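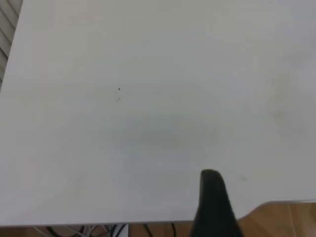 Bevor wir heute mit Papier und Kleister loslegen, reden wir über den Tisch. Ich weiß, das klingt nach Hausordnung, aber in meinem Buchbindekurs ist die Arbeitsfläche das erste Werkzeug, und im letzten Durchgang im Oktober habe ich das viel zu kurz abgehandelt. Also diesmal ausführlich, zum Mitlesen und Reinkritzeln.

## Einheit 2: Der Arbeitsplatz

**Hell oder dunkel?** Ich arbeite am liebsten auf Weiß. Man sieht jeden Krümel Graupappe, jeden Fussel und leider auch jeden Bleistiftstrich, den man beim letzten Mal nicht weggemacht hat. Für weißes Vorsatzpapier ist eine weiße Platte allerdings lästig, da verschwindet die Kante einfach! Dann lege ich einen grauen Karton unter, etwas größer als der Bogen.

**Der Streichtest.** Mit der flachen Hand langsam über die ganze Fläche, einmal längs, einmal quer. Dunkle Pünktchen und graue Schlieren sieht man zwar, aber ob da etwas hochsteht, merken nur die Finger. Ein alter Leimtropfen drückt sich durch dünnes Papier durch, und zwar genau dort, wo später der Titel hinsoll (fragt mich nicht, wie viele Einbände mich das gekostet hat).

**Putzen.** Bitte in dieser Reihenfolge:

1. Trocken abkehren, immer von euch weg.
2. Leimreste mit dem Falzbein anheben, nie mit dem Cutter.
3. Lauwarmes Wasser, gut ausgewrungenes Tuch.
4. Trockenreiben und 12 Minuten warten.

Die Wartezeit wird gern übersprungen. Wer das tut, hat nachher gewellte Bögen und schimpft auf das Papier.

**Licht.** Weiches, gleichmäßiges Licht ist zum Kleben wunderbar, zum Anreißen finde ich es schwierig. Feine Rillen sieht man nur, wenn das Licht von der Seite kommt. Ich stelle mir dafür eine kleine Lampe links hin – Linkshänder bitte rechts. Und achtet auf euren eigenen Schatten, der liegt gern genau auf der Linie, die ihr gerade schneiden wollt.

**Was auf den Tisch darf:** Lineal, Falzbein, Bleistift, der aktuelle Bogen. Kleister und Pinsel kommen auf den Beistellwagen, Kaffee auf die Fensterbank. Lemlem Araya hat mir das mit dem Wagen beigebracht, und ich habe mich anfangs furchtbar gesträubt. Inzwischen mache ich es zu Hause genauso.

## Bis zum nächsten Mal

- 11 Bögen auf Format schneiden und falzen, Laufrichtung parallel zum Rücken. Wer unsicher ist, macht die Biegeprobe.
- Den eigenen Tisch zu Hause testen und aufschreiben, was ihr gefunden habt. Zwei Sätze reichen völlig.
- Im Skript »Clarkia« das Kapitel über Kleister lesen, ab Seite 126. Die Rezepte am Ende könnt ihr überblättern, die rühren wir gemeinsam an.

Schürze mitbringen!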